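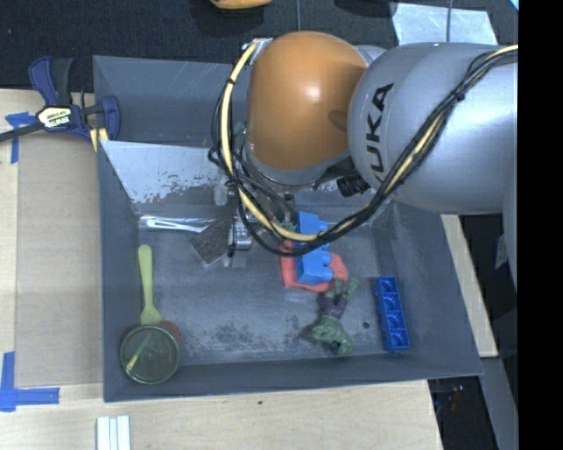
The gray bin on the pale table, spoon and scouring pad and all.

Wed 1 April

I have been meaning to write about the kitchen things for days, and tonight the tea is made and the phone is quiet, so I will. Golnar wants everything from the old Trotmont kitchen sorted before she moves, and somehow I said yes to helping, the way I always say yes to Golnar (she asks so nicely, and she brings those sesame cookies!).

The big metal bin is what I keep thinking about. It has sloped sides and a floor so worn that you can tell it has had years of use, and along the back there are dark chipped patches on the slanted part that no amount of scrubbing is going to shift. I love it anyway. Down one side lies the yellow-green spoon, or whatever one should call it – Mother had one very nearly that color and used it for everything from rice to jam – and almost touching it is the little dark green see-through cup. I can't decide if it is a cup or a bowl. Forough says bowl, and Forough is usually right about dishes, so I suppose bowl.

Then there is the white plastic utensil and the scouring pad beside it, a rough, speckled, gray-brown old thing. I would throw the pad out tomorrow. Golnar won't hear of it until she has bought new ones, and she hasn't been to the store since last week.

We settled on two piles, keep and give away. The green bowl is keep. The spoon is keep too, though I had to argue for it over the phone with Hamidreza, who thinks a person needs one spoon and no more. I told him about the jam. He was quiet for a bit and then asked if there was any left from December, and there is, one jar, and now I've promised it to him.

I still have to ask Golnar about the lids. And call Forough back before nine.

Recent entries
Rain, and the walk to Vendedton anyway
Forough's soup, second attempt
Letters I should have answered in December
The curtains are finally up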